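About Us

Print | E-mail

Restia is a family-run supplier of desks, chairs and storage for offices, schools and home workrooms. The company started in Romville with one rented unit and a secondhand van. At first we bought used furniture from offices that were closing, cleaned it up and sold it on. New furniture came later, when customers who liked our prices began asking for matching sets.

Today we have 21 employees in two buildings. The showroom and offices are on the main road into Romville, and the warehouse is in Kolov, a short drive away. The warehouse has 1556 square meters of floor space. Most of it holds desk frames and tops, which we keep separate so that an order can be put together in the size the customer wants.

Our range covers 74 desk models, both fixed height and adjustable. We also carry task chairs, filing cabinets, lockers and screens. Our Lo Presti line of shelving is made for us by a small workshop and comes in three depths. Discontinued Lo Presti parts can usually still be ordered, but please allow up to six weeks. 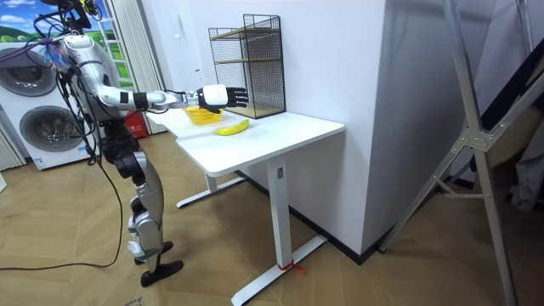
White standing desk with a yellow plastic basket.

Delivery within the Romville and Kolov area is done by our own drivers. They carry furniture to the room where it will be used, assemble it and take the packaging away. Orders going farther are sent by freight and arrive flat-packed, with printed instructions and all the tools needed except a screwdriver. Assembly by a local contractor can be arranged – ask for a price when you order.

We still buy used office furniture. Send us a list of what you have, with a few photos and the floor it is on, and we will make an offer. We do not take upholstered chairs with torn seats or cabinets without keys. Refurbished pieces are sold from the back of the showroom and carry a one-year warranty. New desks and shelving are covered for five years.

Schools and public offices can order on account. Quotes are free and remain valid for 30 days. For larger projects we visit the site, measure the rooms and draw up a floor plan before anything is ordered.

Page last updated 28/07/2020

Print | E-mail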